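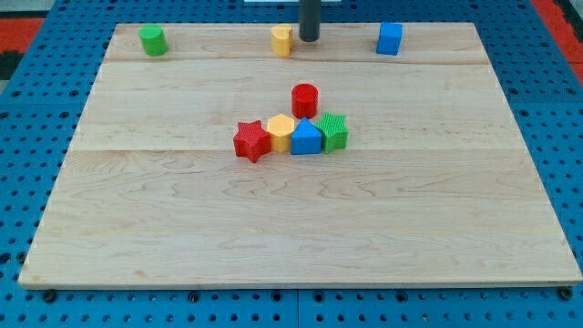 Is 3326 enough for a small arm cell, or am I being sold half a machine?

Posted in: Benchtop Automation > Buying and Budgeting

Rangi Gilchrist

I run the training room for a small assembly shop in Wostosbridge and I've been told to put together a budget for one tabletop arm. The practice work is the usual stuff, wood board on a perforated table, plastic stars and cylinders and cubes, pick them up, put them in a row, push them somewhere else. If that goes well we move to real parts, mostly small molded caps.

Wastov has quoted me $3326 for what they call a complete starter cell. The list says arm, controller, "standard end tool," table mount and one remote session with their tech. I asked what the standard end tool is and got a brochure. I asked whether it could pick up a star as easily as a cube and got the same brochure again.

My ceiling is 3326 plus whatever I can find in the consumables line, which won't be much. I have to turn this in by the end of January. My boss thinks the quote is the price. I have bought enough equipment in my life to doubt that. What is missing from it? And is practicing on toy shapes going to tell me anything about caps, or is that just what every vendor shows because it always works?

Darcy Pirihi

Your boss is wrong and so is the brochure. We bought a cell from Bromex at a similar price and here is what wasn't in it:

Fingers. The pair that came with it were flat and hard. Fine on a cube. On a cylinder you get two thin lines of contact and it rolls out if you're a little off center. On a star it depends completely on which way the star is turned, and a star sitting at an angle is a different job from one sitting square. We ended up with three sets.

A camera and something to hold it up. "Vision ready" means there is a plug. Read your quote again and look for the word "included" next to anything to do with vision. If it isn't there, you will be typing in positions by hand, and then the blocks have to start in the same place every time.

A guard or a light curtain, depending on what your safety person says. Ask them before you order and get it in writing — ours changed his mind after the arm was on the table and it held us up for weeks.

Spare cables. They rub.

As for the shapes, I'd say they're worth something if you set them out badly on purpose. A lone cube in the open with clear board all the way around it is the easiest pick there is, and I learned nothing from watching a salesman do it. Shove four or five pieces up against each other so the sides touch, put a tall one right behind, and ask for the one in the middle. A two-finger gripper has to get a finger down on each side, and there's no room. That's when you find out whether you need thinner fingers, suction, or a program that nudges things apart first. All of that costs money or time and none of it is in the 3326.

Make Wastov do that on video with your layout before you sign. If they say the demo unit is booked, well, draw your own conclusions.

Flynn Pomare

just get a used one. got mine for 3000 with the stand, been fine. you dont need vision for blocks

Rangi Gilchrist

Flynn, did the 3000 come with any support, or a controller that still gets updates? I looked at used and the sellers all went quiet when I asked that.

Lovisa Wikström

I do purchasing, I don't program anything, so take the technical side from Darcy. On the paperwork:

Ask for each line priced separately. A bundle price hides what the end tool costs to replace, and that's the part you'll be replacing. When I asked Lennox to split a quote for us, the "free" mount had a price on it.

Check how long the quote is good for. One of ours was good for 26 days and our approval process takes longer than that, so we were quoted again, higher.

Find out what happens after the remote session. Ours was 60 minutes. Most of it went on getting the controller onto our network, and we paid for the second one.

Ask what the software costs in year two. I have never seen that number offered without being asked for.

I'm less sure than Darcy that a video is worth much. A vendor can try the hard pick all afternoon and send you the one that worked. I'd rather go there, or send somebody, and move the pieces myself between runs. Turn the star. Lay the cylinder on its side. If they get nervous when you touch the board, that's useful to know.

Darcy Pirihi

Fair point about the video. Ask for ten runs in a row with no edits if you can't travel.

Rangi Gilchrist

Thanks all. I've written to Wastov asking for separate lines, the year two software cost, and ten unedited runs with the pieces packed together. They answered the first part and said the mount and the controller can't be priced separately "for system reasons," whatever that means. Nothing yet on the runs. I'm putting fingers and vision in the budget as their own lines anyway and the boss can cross them out if he wants to.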